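How to descale an electric kettle with citric acid

In my town the water is very hard. After one month of daily tea the bottom of the kettle becomes white and rough, and small flakes come out in the cup. My aunt Idalina Pacheco used vinegar for this work all her life, and it does the job, but the kitchen smells for the whole afternoon. I changed to citric acid in December and I do not plan to go back.

What you need

Citric acid powder, food grade. I buy the Garcia bag of 200 grams, but any brand will do if there is nothing else mixed in.
A tablespoon.
A soft sponge or a bottle brush.
Clean water.

Before you start

Unplug the kettle and let it cool completely. Take out the little filter from the spout, if your model has one. On my Ploso it comes out by pressing two plastic tabs from the inside. Do not pull it by the mesh, I broke one like this and the new one took three weeks to arrive.

Please read also the booklet of your kettle. A few makers ask for their own product, and if the kettle is still in warranty you may prefer to follow them.

Step 1. Fill the kettle with water to a little over the line of the scale, but never above the maximum mark. Add one level tablespoon of powder for each liter and stir it until you do not see grains.

Step 2. Plug it in and heat the water. Switch it off by hand a moment before it boils. With a full boil the liquid can foam and go over the top, and then you have to clean the base too. 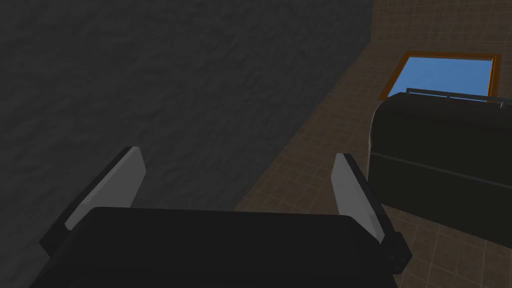 Step 3. Leave it for 20 minutes with the lid open. If the layer is thick, leave it for 40. Put the filter in a cup with a bit of the same solution.

Step 4. Pour everything into the sink. It is safe for metal pipes, but do not leave it standing on marble or limestone, where it makes dull spots that you cannot wipe away. Rub the inside gently with the sponge. Do not use steel wool.

Step 5. Rinse two times, then boil a kettle of plain water and throw it away. Put the filter back. If the next cup still tastes sour, boil and empty once more.

How often

For hard water, every 6 weeks. My neighbor Joana Peixoto moved to Amholm, where the water is soft, and she does it twice a year.

One warning: never mix citric acid with bleach or with a cleaner that contains bleach. The gas is dangerous. Keep the powder in a closed jar with a label, it looks the same as sugar.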